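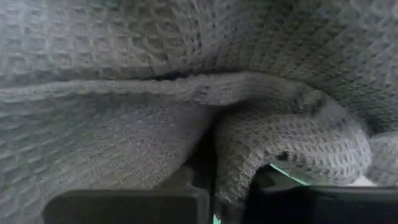

Last updated 2020-04-27

Washing at home when you have no machine, a thread. Ours packed up in January and the Husdale launderette is shut, so I've been doing it all in the bath.

1/ Soak first. Half an hour in warm water with a small scoop of powder does most of the work. More powder just means more rinsing.

2/ Waffle weave is easier than terry. It holds less water and wrings out without a fight. Thick bath sheets I've given up on for now.

3/ Rinse twice. If the water still looks cloudy, once more.

4/ Wringing is the hard part - roll the thing up lengthways, loop it round the tap and twist. Don't do this with wool.

5/ The Strachan airer was £78 and holds a full bed's worth. The Pudard one is cheaper but the feet slide on lino.

6/ Someone asked about a new machine. The one I want is £479 at the Tidard shop, £546 with fitting, and they aren't fitting at the moment. So I'm waiting.

7/ Jeans take two days indoors. Turn them inside out and hang them by the hems.

8/ Will add a bit on duvet covers when I've done one.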